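Home | Questions | Tags | Help

Two-arm cable planner keeps grabbing the wrong strand
Posted in: Motion Planning > Deformable Objects

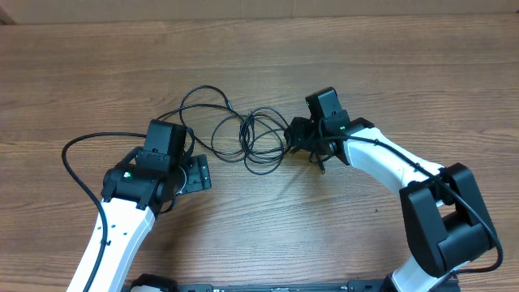

Both arms at the cable, right gripper up against the coil.

I'm tracing the cable as one curve and picking a grasp point for each arm. Fine on open loops - but where the turns bunch up, my tracer hops to a neighboring strand. I sample 2000 points along the curve. More points didn't help. Any ideas?
- Elisa Piras
2 comments | Share

Afia Ankrah
I fought this for weeks! Don't trace through the bunched part at all. Mark it as unknown, start from the big open loop, and have one arm hold while the other pulls gently (I move 3 cm, then look again). Also penalize sharp turns in the tracer, because a hop nearly always shows up as a kink.
8 votes | Share

Donnie Tosh
what version of Flomau? the old one smooths the curve by default, try turning that off
Share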